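Setting Up the Play Kitchen Cell for Knob and Door Tasks

I love this cell! It's the friendliest one in the Pedetti lab, and once it's set up properly you can run it for a whole afternoon without touching a wrench. Set aside an hour the first time. After that you'll be done in 20 minutes.

What you need: the kitchen, the arm on its stand, the backdrop, painter's tape, a hex key set, and a soft brush.

Step 1. Park the kitchen

Push it into the corner with the fabric behind it and along the right side. Tape the floor at each front post. Then give the top shelf a good shake. If it wobbles, snug up the frame screws (gently, it's a toy and the wood strips easily).

Step 2. Place the arm

The arm comes in from the right. Load the profile called Ultamwood and set the speed limit to 100 mm per second. Please don't skip the limit! We had it wide open in May and spent the evening gluing a door hinge.

Step 3. Teach the left knob

Swing the oven door all the way open first, so you learn right away whether your path clears it. Jog the wrist in slowly from the right, keeping the fingers above the top edge of the door, and stop when a fingertip is beside the knob. Save that as your approach point. Now open the fingers, center them on the knob, close until they just touch, and save again.

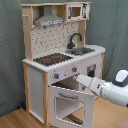
Step 4. Check the return path

Run the approach backward at half speed with your hand on the stop button. Watch the faucet, too. A lazy retract that goes up before it goes out can swing the wrist right into that gooseneck.

Step 5. Log the zero

Write the joint zero on the cell sheet. Ours reads 2947 counts on the wrist, and Mikkel Ásgeirsdóttir likes to see it within 20 of that before anyone starts a run. If you're farther off, redo Step 2.

Looking after it

Brush out the knob gaps after every session and wipe the fingertips with a damp cloth. We swap the pads after 232 cycles, when the grip on the knobs starts to get slick. Spares are in the drawer marked Liyanage.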